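Chapter 6

Buying a Gripper Kit: What Comes in the Box and What Does Not

By now you have read five chapters on how machines take hold of things, and if you are anything like the students who have come through our evening course, you are itching to stop reading and get your hands on some hardware. Good! This chapter is for you. We are going to spend the whole of it on one product, the Skirmont hand-held gripper kit, and we are going to look at it the way a careful buyer would, which means slowly, with the invoice on the table and a cup of something warm nearby.

Why a whole chapter on one kit? Partly it is a matter of taste, I admit (I have a soft spot for tools you can pick up and carry across a room). But it also seemed to me that students learn more about choosing equipment by following one purchase from start to finish than by staring at a table of forty products they will never touch. The Skirmont kit is sold to schools, small workshops and training centers, so it is the sort of thing you may well be asked to judge in your first job, perhaps by a manager who wants an answer before lunch.

A hand-held gripper, as you will remember from Chapter 3, has fingers much like those on the end of a robot arm, but a person does the carrying. You walk up to the table, close the fingers on whatever you want to pick up, and a camera on the tool keeps a record of how you did it. That record can later be used to teach an arm the same job. The seller's job is to make all of this easy, and your job as a buyer is to find out how easy it really is.

Before we open the catalog, I would like you to get used to the view from the tool itself, as you will be seeing a great deal of it. The lens is very wide. Straight things bend, the ceiling seems to lean over you, and the two fingers always stand up in the foreground with their mesh-textured inner faces toward the middle. New users tend to find it strange for an hour and then stop noticing. Take your time with it, and look in particular at how much of the room comes along with the one small patch of table between the fingers.
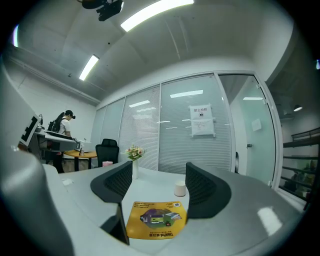
Reading, February 2026

I am writing this section away from my desk, at the training center where Noreen Memon runs the introductory robotics course, and where she has been kind enough to let me read through the paperwork for her Skirmont order. She bought the standard package, which covers the gripper, the charging base, the recording software and a day of instruction for the staff. The center paid 824 dollars for the yearly service plan on top of that, and it is the service plan, more than the gripper, that I want you to think about as you read.

People who are new to buying equipment look hard at the object and hardly at all at the promises that come with it. I did the same when I started. I once spent an entire afternoon comparing finger pads and then signed a repair agreement without turning the page over. So let us turn the page over together. The Skirmont plan replaces worn finger pads at no charge, loans you a second tool if yours has to go back for repair, and gives you someone to call when the software refuses to load. It does not cover a tool that has been dropped, and if you have ever watched a group of beginners pass something heavy from hand to hand, you will see why that line deserves a moment of your attention.

Then there is the question of what the camera sees. With a lens this wide, a person sorting cards on a tabletop may also be recording chairs, doorways, wall notices and anyone else who is in the room. Khrystyna-Mariia Derkach, who reviewed an early draft of this chapter, wrote in the margin that a buyer should ask three things before the first recording is made: where the files are kept, who may open them, and how long they stay there. I have nothing to add to her list except to say, please ask in writing. Rooms have their own rules on cameras too, and it is well worth reading the signs on the walls before you plan a session.

You will meet two competing offers later in the chapter. The Vitwood kit costs less and comes with a shorter manual, which some of you will count as a point in its favor. Privo rents its tools by the month and sends a trainer along, an arrangement that suits a center with over 20 students and a budget that changes every fall. We will put all of them through the same small set of tabletop jobs, using light, ordinary objects such as a flat card, a small cup and a little box. A flat card is the hardest of these by a good margin, by the way, and you might like to stop here and think about why before you read on.

What you will need for this chapter

A notebook, a ruler and a few household objects of different shapes. If your class has a gripper kit, of whatever make, have it charged. If it does not, a pair of kitchen tongs will do nicely for the first two exercises.

Words to watch for

Service plan, loan tool, wear part, finger pad, recording session, total yearly cost.

6.1 Reading the Offer

We begin with the one sheet of paper every seller is glad to send you, the written offer. Noreen's ran to several pages, and the price stood by itself on the first of them in large type. Leave it there for now. Start at the back, where the wear parts are listed, and mark each item that you would have to buy again within a year.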